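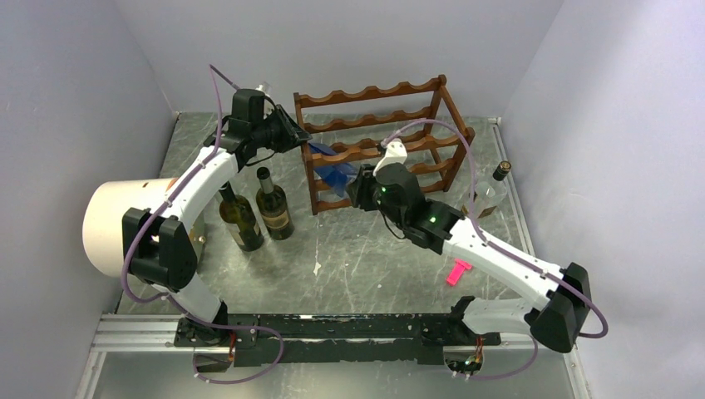
Wine rack task, Urngate cell – 2023-11-08

Collected 28 episodes today, 2 thrown out. The total for the rack set is now 358. The rack position is still too similar between episodes, so we must turn it more next time.

Clear glass is the difficult case. From the wrist view its edges are weak against the bright background, and I label those grasps by hand.

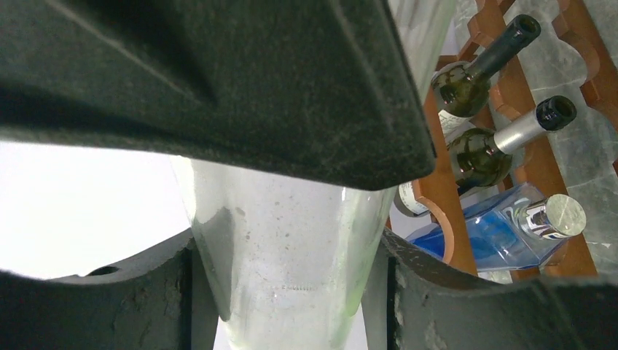 Wrist view, clear bottle in the gripper, rack at right.

To do: lower the exposure, copy the set to Flevis.

Recent entries
Ferkalden export notes
Wrist exposure test
Label rules, May

Last updated: 6 days ago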